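Development notebook — Carero plugin, settings and caching
Entry: Jan 17, 2019

Purpose of this entry: to record the move of the Carero settings from separate rows in the options table to a single stored array, and the faults found during the move. Colleagues working on the Perent add-on should read the section on default values before merging anything.

Starting position. Carero 1.x writes each setting as its own option. The count on a clean install is 66, and every one of them is set to autoload. On the Ovamano staging site the old rows also include leftovers from two removed features, which the uninstall routine never cleared. The export screen was reading all of them one at a time.

Change made. A single option, carero_settings, now holds the full array. Reads go through one function, carero_get, which takes a key and an optional fallback. The array is loaded once per request and kept in a static variable. Direct calls to get_option for any Carero key are to be treated as errors in review from this point on.

Upgrade routine. It runs on admin_init and compares the stored version number with the one in the main plugin file. If the stored number is lower, it copies the old values, writes the new array, and updates the version. The old rows are left in place for one release. They will be deleted in the release planned for September, once the support desk has confirmed that no site needs to roll back.

First fault. The routine ran twice on staging. Two admin requests arrived close together, both saw the old version number, and both began copying. The second write replaced the first with the same data, so no settings were lost, but the log entries were doubled and the notice appeared twice. A lock has been added with add_option, which returns false if the row already exists. The lock is removed at the end of the routine. To do: decide what happens if PHP stops before the lock is removed. An expiry time stored as the value would probably be enough.

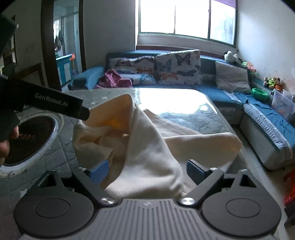
Second fault. Checkbox settings that had been switched off came back on after the upgrade. The old code stored an empty string for "off," and the copy loop used empty() to decide whether to apply the default. Any setting with a default of "on" was therefore reset. The loop now tests for false with a strict comparison, and passes a default of null to get_option so that a missing row can be told apart from an empty one. Correction to the line above: the test is for null, not for false. The code in the branch is right; my first note was wrong.

Default values. These now live in one file, defaults.php, and are merged with wp_parse_args at load time. They are not written to the database. Perent currently adds its own defaults on plugins_loaded with priority 10, and Carero reads them at the same priority, so the result depends on load order. Perent should hook in at 5. I have opened a ticket and left the old behavior in place until it is answered.

Sanitizing. register_setting now has one callback for the whole array. It must begin from the stored values and overwrite only the keys present in the submitted form, otherwise saving one tab erases the others. This was tested on the General and Email tabs. The Import tab has not been tested.

Batch size. The importer default was 500 rows per request. On the Cele test host this reached the time limit on the larger of the two sample files, and the last row saved was 295. With the batch lowered to 18 the import completed, though slowly. The value is now a filter, carero_import_batch, and the default is still to be agreed. I do not wish to set it from one host alone.

Multisite. Not handled. The routine works per site on the first admin visit, and a site whose dashboard is never opened keeps the old rows. carero_get falls back to the old option names for this release only.

Open items
Lock expiry
Perent hook priority
Import tab, save and reload
Translation strings for the upgrade notice — two are missing a text domain
Remove the debug call in class-upgrade.php before tagging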